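Vorträge > Alltag aufschreiben > Sprechnotizen

Zuletzt aktualisiert: 21. Mai 2026

Wer soll das alles lesen? Zweifel am täglichen Alltagsblog

Sprechnotizen, Lise Ross, Lesecafé Pimodlow

Anfang

Kurz begrüßen, keine Biografie. Gleich mit dem Eintrag aus dem Februar einsteigen und ihn langsam vorlesen: »Morgens Regen, mittags Regen, Brot war alle. Nachmittags beim Optiker, der hatte zu.« Pause machen. Wenn jemand lacht, gut, wenn nicht, weiter.

Dann sagen, dass ich fünf Jahre lang fast jeden Tag so etwas ins Netz gestellt habe und heute nicht mehr sicher bin, wozu. Ich will niemandem das Bloggen ausreden. Ich glaube nur den Ratgebern nicht, die behaupten, tägliches Schreiben mache aufmerksamer, ruhiger und irgendwie dankbarer. Bei mir hat es vor allem dazu geführt, dass ich abends um halb elf noch überlegt habe, ob der Einkauf bei Gandon etwas hergibt. (Gab er selten.)
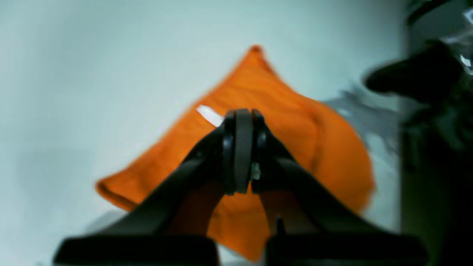
Was ich nachgelesen habe

Vor dem Vortrag habe ich mir 72 Einträge am Stück vorgenommen. 21 davon beginnen mit dem Wetter. Zahlen nennen, nicht kommentieren, die Leute rechnen selbst.

Auffällig war etwas anderes: An vieles, was dasteht, habe ich keinerlei Erinnerung. »Mit Dilruba am Kanal, sehr schön gewesen.« Mag sein. Ich weiß weder, was schön war, noch ob wir gegangen oder Rad gefahren sind. Dilruba Khondokar sitzt heute hier und weiß es auch nicht, ich habe sie gefragt. Der Satz konserviert also ein Urteil, und der Tag dazu ist weg. Das halte ich für den wunden Punkt der ganzen Gattung.

Falls Einwand »Man übt doch das Schreiben«: Ja, man übt. Man übt aber auch die schlechten Sätze. Mein »sehr schön gewesen« saß nach dem zweiten Jahr perfekt.
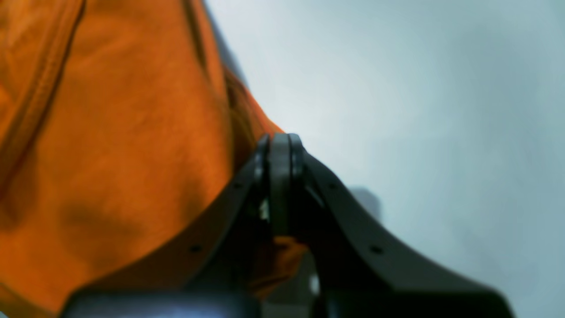
Zum Thema Genauigkeit. Der übliche Rat lautet: mehr Einzelheiten, alle Sinne, Gerüche, Farben. Ich bin da misstrauisch, weil man aus dem Rat sehr schnell eine Masche macht und dann in jedem Eintrag der Kaffee duftet. Piyumi Herath, die für unsere Schreibgruppe den Kalender führt, hat einmal eine ganze Seite über ihr Bügelzeug geschrieben, mit Dampf und Lavendel und Kindheit. Mir hätte gereicht, was man bei dem orangefarbenen Stoff auf der Leinwand sieht: flache Knitter, in den Falten wird das Orange bräunlich, oben links läuft eine Naht schräg hinunter. Ein Satz, höchstens zwei. Lavendel streichen. Mit dem Satz kann ich in zehn Jahren womöglich noch etwas anfangen, mit der Kindheit im Dampf vermutlich nicht.

Danach Frage ins Publikum: Wer hat heute früh etwas gesehen, das er ohne Adjektiv aufschreiben könnte? Zwei Antworten nehmen, dann weiter. Letztes Mal habe ich fünf genommen und mir fehlte hinten die Zeit.

Familie und Freunde im Text

Hier vorsichtig sein, es gibt immer jemanden, der sich gemeint fühlt.

Bok-nam Bae hat mir irgendwann verboten, ihren Namen zu verwenden, und ich habe sie dann »eine Freundin aus dem Nachbarhaus« genannt. Jeder wusste, wer das war. Sie hat mir für diesen Vortrag den Namen erlaubt, ausdrücklich und schriftlich. Eine Abkürzung oder ein Spitzname schützt niemanden, der in einer Kleinstadt wohnt. Wer das Gegenteil erzählt, hat wahrscheinlich noch keine erboste Schwägerin am Telefon gehabt.

Meine Regel seither: Über Krankheiten, Geld und Streit anderer Leute steht nichts bei mir. Die Einträge sind dadurch langweiliger. Damit muss man leben oder eben ein Heft nehmen, das in der Schublade bleibt.
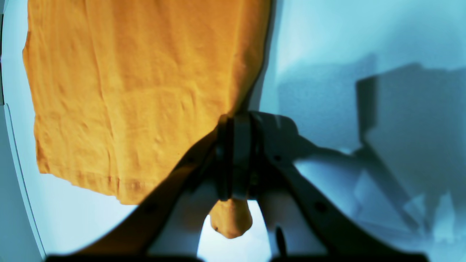 Kleinkram als Stoff, weil das die häufigste Frage ist: Worüber schreibt man, wenn nichts war? Die einschlägigen Kurse verteilen dafür Listen mit Schreibimpulsen. Ich habe eine Liste aus dem Stovum-Kurs vier Wochen lang durchgehalten und klang danach wie alle anderen Teilnehmer. Besser fand ich es, bei einem Gegenstand zu bleiben. Ein gelboranges T-Shirt wie auf dem Bild, zerknittert, unten am Saum die etwas dunklere Naht, das trägt einen kurzen Eintrag, sofern man dazuschreibt, wer es gekauft hat und wann es zuletzt zu eng geworden ist. Ohne diese Auskunft bleibt es ein T-Shirt. Ob es mit ihr Literatur wird, bezweifle ich auch, aber man erkennt hinterher wenigstens das eigene Leben wieder.

Statistik und Leserschaft

Kodikara zeigt mir jeden Morgen eine Kurve mit Besuchern. Ich habe lange geglaubt, das seien Menschen. Chenxi Lei hat mir dann erklärt, was alles automatisch Seiten aufruft, und danach mochte ich die Kurve nicht mehr ansehen. Kommentare bekomme ich vor allem, wenn ich mich bei einer Busverbindung irre.

Nicht zu lange jammern an dieser Stelle! Das kippt leicht.
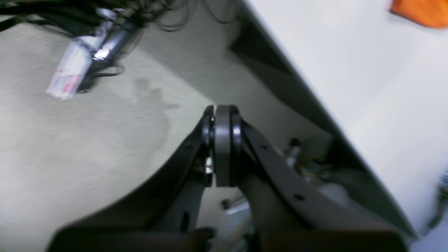
Aufhören oder weitermachen, das ist die Frage, mit der die meisten nach dem Vortrag zu mir kommen, und ich habe keine Empfehlung, der ich selbst trauen würde. Der tägliche Rhythmus hält einen fest, so viel kann ich sagen. Ich komme mir nach einer langen Serie manchmal vor wie der graue Block im Greifer, links ein schwarzes Polster, rechts ein schwarzes Polster, und dazwischen steht man aufrecht und rührt sich nicht. Angenehm gepolstert ist das schon. Ich schreibe inzwischen, wenn etwas war, und lasse es sonst. Ob die Einträge dadurch besser geworden sind, prüfe ich in einem Jahr, wieder mit Zahlen.

Zum Ende die Februarstelle noch einmal vorlesen, diesmal mit dem Satz, den ich damals gestrichen habe: »Auf dem Rückweg hat mir der Mann vom Optiker auf der Straße die Brille geradegebogen.«

Dann Fragen. Wasser nicht wieder auf dem Pult vergessen.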